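Textile Wear and Care Study: call for household participants

Wokance, study reference 3509
Intake: February

Wokance is recruiting 121 households for a study of how knitted garments change shape and surface during ordinary domestic use. The work covers washing, drying, folding and storage over a period of eight weeks. Participants use their own garments and their own machines. No laboratory visits are required.

The study is led by Peter Bednárik. Santeri Peltonen is responsible for measurement and for contact with households. Fibre analysis is carried out at the Valtonen laboratory in Roltmont.

Who can take part

Applicants must be 18 or over, have access to a washing machine at home, and own at least two knitted garments that are worn regularly between October and April. Wool, cotton, acrylic and blends are all accepted. Garments with sequins, glued decoration or leather panels are excluded. Only one person per household may register.

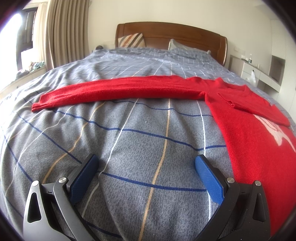

Measurements are taken by the participant before the first wash and after every second wash. Each session takes 20 minutes once the method is familiar. Body length, chest width, sleeve length and cuff width are recorded to the nearest half centimetre. The garment is laid on a flat surface large enough to take a fully extended sleeve. A made bed is acceptable, and a plaid cover like the grey-blue one under the red sweater gives good contrast with a plain knit. The lines of the plaid must not be used as a scale; use the tape supplied. A sleeve with an arch in it, as on that sweater, is straightened by hand without stretching before the tape is laid along it. Both sleeves are measured, so a sleeve folded over the chest has to be opened out first.

Surface condition is scored separately, in daylight where possible, using the five printed reference cards. Participants score pilling, fuzz and colour loss at the elbow, underarm and lower hem.
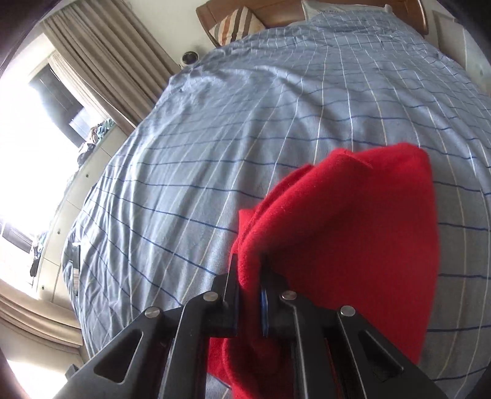

Storage forms the second half of the record. Households are assigned to either folding or rolling and are asked to keep to the assigned method throughout. Loose lint is left in place until the surface score has been entered. Small specks of the kind on the red cloth count as lint and are noted in column 8; they are not scored as pilling. The position of any thick fold is marked on the outline sheet, together with the number of days the garment was stored.

Payment and data

Participants receive a payment of £60 on return of the completed record book. Postage is prepaid. Names and addresses are held separately from the measurements and deleted when the study closes. Participants may withdraw at any time without giving a reason.

How to apply

Complete the short form on the Hustora participant portal, quoting reference 3509. Please list fibre content as printed on the care label. Applicants will be told the outcome by email. Questions about eligibility should be addressed to Santeri Peltonen through the portal.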